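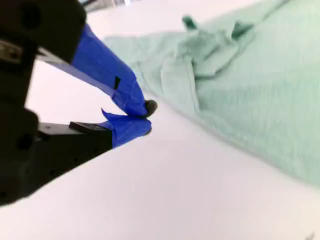
When I moved to Drurkholm, I spoke English well enough to read a contract but not well enough to complain about one. I learned the difference in my first September, when the rent of my apartment went up by 50 dollars and the letter said I had "been notified." I had not been notified. I knew the grammar for saying this, but I did not know how loud a person is allowed to say it.

I want to write in favor of the counter. I mean the place in a public office where you stand in front of another human being and explain your problem, badly if necessary. Our town has closed three of them in the last few years. The water office went first, then the parking office, and now the housing desk on Fraser Street will become a telephone line and a form.

The argument for closing is always that people prefer the form. Maybe many do. I use forms too, and I like to pay my water bill at eleven at night in my slippers. But a form is made by somebody who already knows what your problem is called. If you don't know the name of your problem, you can't find the right box, and you choose "Other." I have chosen "Other" many times in my life. The answer comes after two weeks and it asks you to choose again.

At the counter I could say, "The letter says this, but it did not happen." The woman there, Noémie Grewal, read my letter twice. Then she asked me three questions, and the third one was whether I had a second mailbox. I did. It belonged to the old number of the building, and it was full. So I had been notified after all — and she told me this without making me feel stupid, and she also told me the increase was one month too early. I paid the old rent for one more month. No form would ask me about a second mailbox.

My neighbor Trevor Lachance does not agree with me, and I should be fair to him. He works nights and he says a counter that opens at nine and closes at four is a service for retired people. He once lost half a day's sleep to hand in a single sheet of paper. For him the form is freedom. I think he is right about the hours. I would answer that an office can open on one evening in the week, and the library does this already, but he says the town will never pay for it, and here I have less to say.

The town does have numbers. According to the notice on the door, 704 people came to the housing desk last year, in a town where more than 2000 households rent. The notice gives this as proof that the desk is not needed. I read it differently. To me 704 is a great many people who put on a coat and went to stand in a line. Some of them probably tried the form first.

There is also the telephone, of course. People who speak a language from birth don't know how hard the telephone is. There is no face, no paper to point at with the finger. When I call, I write my sentences down before, and then the other person says something that is not in my script. I have hung up on polite people for this reason, and I am still a little ashamed of it.

The desk stays open until the end of the month. I have nothing to ask there at the moment, but I will bring my new lease and let someone read it with me while this is still possible.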